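Olov — the build, so far

Welcome to the gallery for Olov, the two-arm bench I've been putting together in my half of the shared shop since December. The goal is simple to say and slow to do: get a pair of arms to take apart and rebuild an old desktop PC without me reaching in every 2 minutes. I've got 613 lines of motion script now and I trust maybe half of them!

The table came first. I went with slatted aluminum so I could move things and bolt them back down (I've moved the parts holder 9 times, don't ask). Wiring ate a whole Friday, and the gripper settings ate over 15 evenings after that.

Hard drive and expansion card on the left, tower on its side with the panel off — that's the layout I've settled on for now.

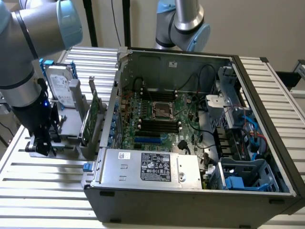
Next up is the drive caddy routine, which I keep putting off. The card slot is fussier, but the caddy has to go in dead straight or it binds. More pictures once I've got the speeds sorted out.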